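4.2 Spread of strange-news stories

We collected 3,733 comments under short news items of the "odd events" type, all republished by the portal Udard from smaller local papers. Most items had lost the name of the first paper after two reprints. In 15 items the town was also changed, for example from Skadcombe to Madell.
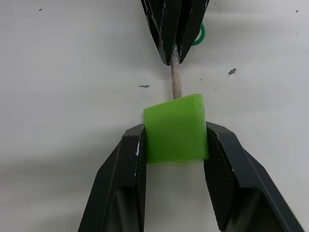
Figure 1. Green block held between two gripper fingers.

Readers asked for the source less often than we expected. When one reader did ask, the thread usually became slower - and sometimes it stopped completely.

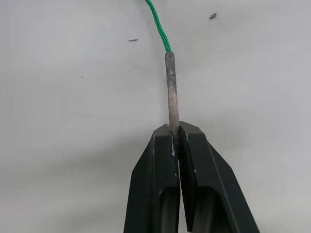 4.3 Headline and trust

Items with a question in the headline received more comments, but the comments were shorter. We coded 2,000 of them by hand and left out the jokes that did not refer to the story. 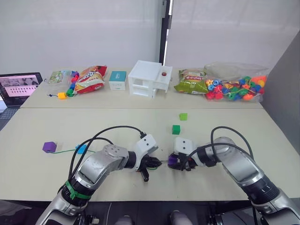
Dionysis Galanis objects that jokes should stay in the count, as a joke is often how a reader says the story is false. We tested this on the Cárdenas items only, and the share of doubting comments became higher there.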